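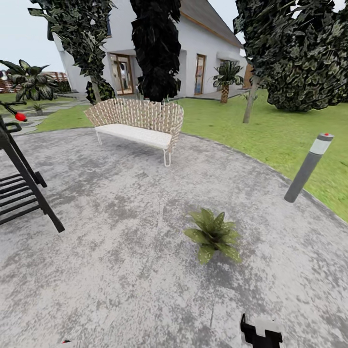 Prasudix

Robotics > Simulation > Known faults > Empty-hand fault

We use cookies to remember your reading preferences. Accept | Manage

Empty-hand fault (Skiden)

The empty-hand fault is an error in the Skiden manipulation controller that caused it to report a successful grasp while holding nothing. It was recorded in Gritevau, a simulated house and garden used for testing pick-and-place tasks, and is mostly remembered for the excellent scores it produced. The fault was logged on June 28, 2024 and is listed by the maintainers as closed, a word they have used of it before.

Background

Gritevau consists of a house, a lawn, a patio with a curved bench, and a speckled grey surface on which objects are placed for the robot to pick up. Skiden supplied the grasping software. The scoring module was written separately at Vasilakis, a small testing firm, and the two halves met for the first time on the day they were joined.

Behaviour

In a normal run the gripper descends, closes, and checks whether the fingers have stopped short of their fully closed position. If they have, something is presumed to be between them. In affected runs the controller compared the finger gap with the figure left over from the previous attempt. One good grasp was therefore enough to make every later one look good as well. The arm would close on air, carry the air to the drop-off point, release it with care and move on to the next item.

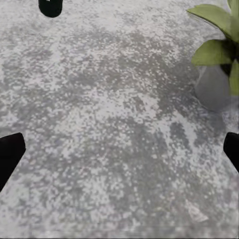

Open gripper over the speckled surface, with a potted plant nearby.

The first affected batch held 300 trials and was marked as a complete success. A replay showed that the object had been lifted in 9 of them. The rest were faultless in every respect except the object.

Cause

Two errors had to coincide. The grasp check did not clear its stored value between trials, and the scoring module accepted the controller's own account of events without looking at where the object had ended up. Each team had written down that the other was responsible for checking. Both documents were later found to be clear and well laid out.

An early theory blamed the low friction set for the finger pads. The value was raised three times, with no effect on the fault, though it did make objects rather hard to put down. It has since been put back.

Safety implications

No equipment was harmed, there being none. The fault was nonetheless classed as a safety matter, as the same controller was meant to run on a physical arm from September. A machine that believes its hand is full may refuse to close it on a second object, or may slow down to protect a load it dropped some time ago -- behaviour that people standing nearby cannot easily predict.

Correction

Version 3 of the controller clears the stored gap before each attempt, and scoring now reads the object's final position directly. The older version will be supported until 2027 for users who depend on its results.

See also: False positive; Grasp planning; Regression testing

Reader comments (3)

tinbadger: We had this. Our success rate fell off a cliff after updating and the first thing my manager asked was whether we could go back.

m_oldroyd: The friction section needs a source. I remember it being raised twice.

halfpint: Does clearing the gap fix the version where it drops the item halfway? Ours still counts those.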